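The first time I heard anything from Endstead I was stuck in a grocery store parking lot with the engine running, because I wasn't about to go buy eggs in the middle of a song like that. It was the second act duet, the one where both sisters are singing to the same empty house and neither knows the other is in it. I sat there until the fade-out (and then forgot the eggs).

We use cookies to remember your preferences. Accept all | Manage settings

So when the Leka Playhouse announced a February run, I bought two tickets before I'd even checked my calendar! The Leka is a tiny place, 40 seats on risers that creak whenever anybody crosses their legs, and I'd only known the show from a worn-out cast album on the Furnen label. Hearing it with no microphones, just a piano and a cello, was something else. You could catch every breath before the big notes.

The second act still has its problems. The harbor number goes on forever, and the new ending wraps things up faster than I'd like. But that duet! I had my hand over my mouth the entire time, and the woman next to me was openly crying into her program.

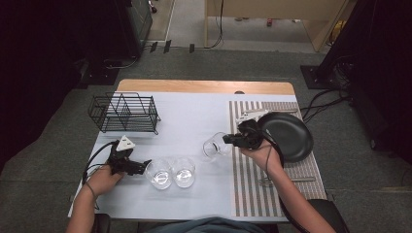
Dana wrote to me afterward that I'm being far too easy on the new ending, and that the original one, with the reprise left hanging, was the whole reason to love the show. I'll give her half of that. I missed the reprise too, but I liked seeing the younger sister get a last word for once.

The Leka has Dadus up next, which I know only from its overture. My Friday is already booked for it.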